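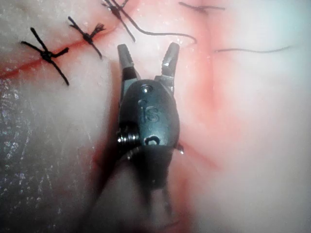
Nallska moves stitch testing of its practice pads to robot stations

Staff of the test room keep their jobs and take over new tasks

GROTSKA, December. Nallska, manufacturer of practice tissue for surgical training, has finished the change of its test room in Grotska to robot-assisted work. Two stations with surgical instruments now place and tie the stitches in the sample pads which are taken from every production batch. Until this autumn all of these stitches were made by hand.

The project has the internal name Lemberg and was carried out together with the automation company Ekpo, which supplied the stations and the control software. The 21 employees of the test room and the neighboring pad production were included in the planning from the first meeting. No position was cut, and the works agreement signed for the project says that no position will be cut because of it.

Practice pads are used by medical schools and hospitals to learn incisions, sutures and knots. The material must hold a stitch without tearing, and it must also give way when the thread is pulled too hard, as a learner should feel this mistake. For this reason Nallska takes samples from each batch, cuts them, colors the wound area, closes the cut with single knotted stitches and judges how the material behaves around the thread. The pads are kept moist during the test, the same as in a course.

"Stitching for a whole shift is hard on the thumb and on the neck," says Edeltraud Pfeiffer, who has led the test room for many years. "We had colleagues who loved the work and could not do it any more than two days in a row. When we were asked what a machine should take from us, we did not have to discuss for long."

With the new stations the employees prepare the pad, make the incision, load the thread and start the program. The robot then guides the needle and ties the knots. A small camera near the gripping jaws sends a close picture to the screen at the table, so the operator can follow the thread and stop at any time. The judgment of the pad remains with a person. Each sample is still looked at under the magnifier and pulled by hand before the batch is released.

The way to this point was longer than planned. In the first weeks the gripper took hold of the suture tails too near to the knot and pulled several knots open again. The wet surface also reflected the light so strongly that the camera lost the black thread at the edge of the pad. Ekpo changed the angle of the lamps, and Nallska's employees showed the programmers how they lay the long thread aside before they begin the next stitch. This movement is now a fixed part of the program.

"I learned more from standing beside Ms. Pfeiffer's table than from our drawings," says Malte Ruppert, project engineer at Ekpo. "She holds the tail a little bit flat, and you see it only if you sit where she sits."

Before the release for daily work, the stations completed 2000 test stitches, which were checked one by one by the staff.

For the team the working day has changed in several points. Nobody stitches for longer than one hour without a change of task. Two employees have been trained as station operators and look after cleaning, instrument exchange and small repairs. Others now have time for customer samples, which were often left waiting until the end of the week. All operators have moved up one pay group.

Not every question is solved. Jörg Schmieder, employee representative at Nallska, points to the noise of the compressor and to the early shift, where one person at present supervises both stations alone. "The agreement gives us the right to look at this again after the first half year, and we will do so," he says. He also asked that hand stitching stays in the training plan of new colleagues. Every Wednesday morning is now reserved for it.

A third station for deeper pads with several layers is being considered. A decision is expected after the review.

Visits to the test room are possible for customers and for the trade press by appointment.

Press contact:
Birgit Reinholz
Nallska, Communication
Grotska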